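Listisora Gas Storage Facility

The Listisora Gas Storage Facility is an underground natural gas storage site operated by Clelard, a privately held energy company. It occupies a depleted gas field and is connected by pipeline to the Trikwood compressor station. Gas is injected during the warmer months and withdrawn in winter, when demand from household heating is highest.

History

The field was discovered by the exploration firm Ivanyshyn and produced gas from three wells until its pressure fell too low for commercial output. Clelard later acquired the license and converted the reservoir for storage. Two of the original wells were reworked for injection, and the remaining one was kept for pressure monitoring.
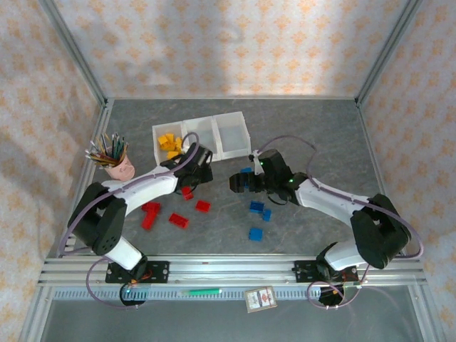

Sofia Deligiannis wrote in reply to the conversion plan that the field should have been offered to more than one bidder, and that storage fees would be hard to challenge while a single company held both the reservoir and the pipeline. Clelard answered that access would be open to outside shippers under published terms.

Operations

Capacity is sold in annual contracts, with a smaller share held back for short-term use. The connecting pipeline was built in 2,301 sections of welded steel pipe. A proposal to add new compressors at Trikwood was under regulatory review as of April 1, 2025.

See also

Depleted reservoir storage
Natural gas pipelines
Cushion gas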